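March, bench notes, dye shed

Started at 6:40 because I couldn't sleep and the indigo was on my mind. This is the Hurnari vat, the fructose one, day four. Surface had the coppery skin on it when I lifted the lid, and the liquid underneath was that murky yellow-green I've been wanting all week. Smell: sweet, a little like hay. Last week's smelled like a wet dog, so I'm calling this progress!

pH strip first thing read a bit over 11. I'd like it lower for the wool but I'm leaving it alone for the cotton. Note to self, and to Yiran Tan if you're reading this on your shift: please don't add lime just because the flower looks thin. The flower always looks thin in the morning. Stir it once, slowly, down the side, lid back on, go have coffee. I over-limed the Gautier vat in exactly this mood and we spent two days trying to coax it back with date syrup.

Skeins today, all 14 of them from the Conley batch (the two-ply cotton, scoured yesterday with soda ash). The scour water came out the color of weak tea, then the second one came out nearly clear, so I stopped at two. Probably could have done a third. The yarn wets out fast now, drops straight under when I lay it on the water, and before the scour it just sat there floating like a pool toy.

Dip times, in order:
Skeins 1 to 5: one dip, 12 minutes, air until fully turned
Skeins 6 to 10: two dips, same length, full airing between
Skeins 11 to 14: three dips, and I'd like to go to five tomorrow

The single dips are a nice washed-out sky. The twos are where it gets interesting, there's a bit of gray in them that I didn't get from Gautier at all, and I don't know if it's the fructose or the water or the fact that I scoured properly for once. Threes are uneven. You can see it near the ties, where I had them too tight again, so there's a paler ring on every one. I keep buying the same thick string for ties and I keep getting the same ring. Going to try loose figure eights in waste yarn, the slippery stuff Ella left in the blue tub.

Speaking of Ella, she asked me last month why I bother keeping the singles when nobody orders them. Well, they're for the stripes. I want to put together a gradient warp, palest at the selvedge and working in to the darkest, and the jump between one dip and two is smaller than I feared. Between two and three it's a big step. Might need a two-and-a-half, meaning a short dip of maybe half the time at the end. Try on a scrap before risking a whole skein.

Temperature wandered today. Shed was cold until mid-morning and the vat had dropped more than I like, so I wrapped it in the old quilt and set the jar in the warm water bath for a while. It perked up after lunch. The second round of dips was clearly stronger than the first, so really my numbers above aren't a fair comparison, and I should redo 1 to 5 at the afternoon temperature before I believe anything about them. Ugh.

Rinse: vinegar splash in the second bucket, then plain until it ran clear. Hung on the line out of the sun.

3:15, moved indoors for the boring half, which is winding and tagging. I like to do the color sorting inside on something pale because the dye table is so stained by now that every blue looks right on it.

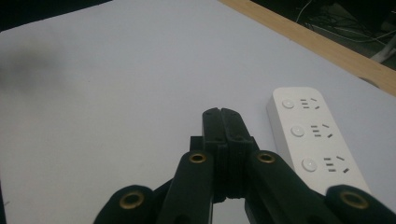
White tabletop, power strip on the right, tan wood strip along the far side.

Tags are the brown card ones, batch letter, then dip count, then skein number. Pencil only! The pen bled all over the last set. I've got 17 tags left in the box so that covers this batch with a few to spare, and we need to order more before the wool.

Lightfastness strips: cut one length from each dip group, taped half under card, going in the south window. Leave them 48 days like the madder ones so we can lay the two sets side by side.

To do tomorrow
- check pH before touching anything
- feed fructose, one spoon, dissolved first
- loose ties on whatever goes in
- five-dip test on skein 14
- redo a single dip warm, write down the actual temperature this time
- somebody has my good long spoon, the one with the notch - I need it back

Lid on, quilt on, 5:20.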